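Shop Notes: the maple top is on the bench

Well, it finally happened. After a whole winter of me going on about it in these notes, the big maple board for the Fontana sideboard is glued up and I can stop pretending I'm "nearly ready to start."

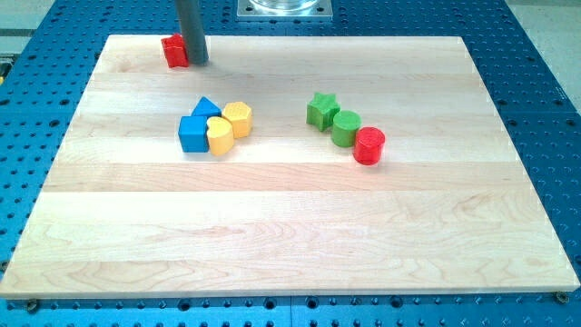
Picking the planks

I bought the maple from Dillell back in May, and I let it sit in the shop way longer than I needed to (mostly out of nerves). Maple is a funny one. You bring home a stack that all looks like vanilla ice cream and then the minute you lay the planks side by side, one is cream and one is tan and one has a streak of honey through it that you swear wasn't there at the lumber yard. I shuffled mine for two evenings. In the end I let most of the darker patches gather in one half and called it a feature. I like it! It gives the top a front and a back, and your eye goes to the warm part first.

The seams run the long way and they're pretty faint, which pleases me more than it should. You can still find them if you follow the grain and notice where it stops making sense.

That blue table

A few of you wrote in about the blue table with all the holes. Yes, I love it, and no, I don't think everybody needs one. If you have a flat door and a few good clamps you can do all of this on that. What I like about the holes is that I can put a hold-down pretty much wherever the work wants it, and I don't have to plan around the edge of the bench the way I used to. The color has grown on me too. Pale wood looks great against it, and I never lose a pencil line to glare.

What's next

Sanding, sanding and then a little more sanding. I go up through the grits slowly on maple - it shows every swirl once the finish goes on, and I learned that on a coffee table I still can't look at straight. Then a light oil from Fedis, two coats, maybe three if I'm feeling patient. I did a test on an offcut and it warmed up the honey streaks without turning the cream parts yellow, so fingers crossed.

The lumber came to about $600, in case you're pricing out something similar. I winced. But this is the piece we'll be eating holiday pie off of for years, so I've made my peace with it.

If you've finished a maple top and have strong feelings about oil versus varnish, write me back. I read everything, even the long ones (especially the long ones).

Recent items
Why I gave up on my old glue bottle
Drawer pulls: 31 tries and a winner
The Nedex shelf, one year later
Reader mail: squeaky chairs
Cheap ways to store offcuts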